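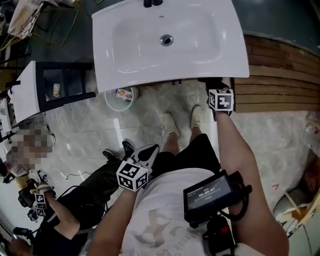 Lambros Liapis는 이 문제가 디스크 고장이 아니라고 보았고, 먼저 블록 크기를 확인하라고 썼습니다. 그 답변과 다른 답변은 질문 아래에 그대로 있습니다.

폴더 속성에서 "크기"와 "디스크 할당 크기"가 너무 많이 다릅니다

Poppy Fairclough
안녕하세요. 한국어가 모국어가 아니어서 표현이 어색하면 양해해 주십시오.
저는 외장 디스크에 작은 텍스트 파일을 아주 많이 보관하고 있습니다. 12월에 Festbridge라는 프로그램으로 메모를 전부 내보냈고, 그때부터 파일이 많아졌습니다. 폴더를 오른쪽 클릭해서 속성을 보면 크기는 30MB인데 디스크 할당 크기는 그것보다 훨씬 큽니다. 같은 폴더를 노트북 내장 디스크에 복사하면 크기는 같은데 할당 크기만 작아집니다.
궁금한 점은 두 가지입니다. 어느 숫자를 진짜 크기라고 생각해야 합니까? 그리고 외장 디스크에서 낭비되는 공간을 줄일 수 있습니까? 디스크에 다른 자료도 있어서 가능하면 포맷은 하고 싶지 않습니다. 외장 디스크는 exFAT이고 노트북은 NTFS입니다.

Lambros Liapis
먼저 명령 프롬프트를 관리자 권한으로 열고 chkdsk 다음에 드라이브 문자를 넣어서 실행해 보십시오. /f 옵션은 붙이지 마십시오. 결과의 아래쪽에 할당 단위의 바이트 수가 나옵니다. 제 생각에는 외장 디스크의 값이 131072 바이트, 즉 128KB일 것입니다. 용량이 큰 디스크를 exFAT로 포맷하면 기본값이 보통 그렇게 됩니다.
두 숫자는 둘 다 맞습니다. "크기"는 파일 안에 있는 데이터의 바이트를 모두 더한 값입니다. "디스크 할당 크기"는 그 파일들을 위해서 파일 시스템이 잡아 둔 공간입니다. 파일 시스템은 공간을 바이트 하나씩 나누어 주지 않고 할당 단위(클러스터)로 나누어 줍니다. 할당 단위가 128KB인 디스크에서는 5KB 파일도 128KB를 차지하고, 101KB 파일도 똑같이 128KB를 차지합니다. 남은 부분은 다른 파일이 쓸 수 없습니다. NTFS는 기본값이 보통 4KB이므로 5KB 파일은 8KB를 차지합니다. 그리고 아주 작은 파일은 NTFS가 파일 목록(MFT) 안에 직접 저장하기도 합니다.
메일로 보내거나 서버에 올릴 때에는 "크기"를 보시고, 디스크에 얼마나 더 들어가는지 알고 싶을 때에는 "디스크 할당 크기"를 보시면 됩니다.
포맷을 하지 않고 할당 단위를 바꾸는 기능은 윈도우에 기본으로 들어 있지 않습니다. 외부 프로그램 중에는 가능하다고 하는 것이 있지만 제가 직접 써 보지 않았으므로 추천하지 못합니다. 자주 열지 않는 메모라면 압축 파일 하나로 묶는 것이 제일 간단합니다. 그러면 낭비되는 공간은 마지막 클러스터 하나의 남은 부분뿐입니다. 저도 오래된 로그를 이렇게 묶어 두었고, 거의 7GB였던 할당 크기가 많이 줄었습니다.

Baek
그냥 포맷하세요. NTFS로 하고 할당 단위 4096 고르면 끝입니다. 단 맥에서도 쓰실 거면 NTFS는 쓰기가 안 되니까 exFAT 그대로 두고 단위만 작게 하세요. 백업은 꼭 먼저.

Poppy Fairclough
두 분 답변 감사합니다. chkdsk를 실행했더니 정말로 131072 바이트라고 나왔습니다. 맥은 사용하지 않습니다. 우선 작년 메모만 zip으로 묶었고, 원본 폴더는 압축 파일이 잘 열리는 것을 확인한 다음에 지웠습니다. 올해 메모는 매일 고치는 파일이라서 노트북에 두겠습니다. 한 가지만 더 여쭙겠습니다. zip 대신 7z를 쓰면 할당 크기에도 차이가 있습니까?

Lambros Liapis
텍스트 파일이면 7z가 조금 더 작아지는 경우가 많습니다. 하지만 할당 크기는 결국 128KB의 배수로 올림이 되므로, 압축한 차이가 그보다 작으면 두 파일의 할당 크기가 같게 보일 수도 있습니다. 탐색기에서 바로 열어 보시는 일이 많으면 zip을 그대로 쓰십시오.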